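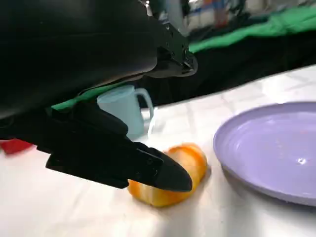

Washing up plates and mugs

Scrape plates before they go near the water. Wash mugs first and plates after, in hot water with a little washing-up liquid. Run the cloth under the raised rim of a plate, where grease collects. For tea stains, leave a paste of bicarbonate of soda and water in the mug for 14 minutes, then rinse.

Stack no more than 4 plates to a pile. Stand mugs upside down on a rack until dry. Wipe a white tabletop the same day; turmeric marks set overnight.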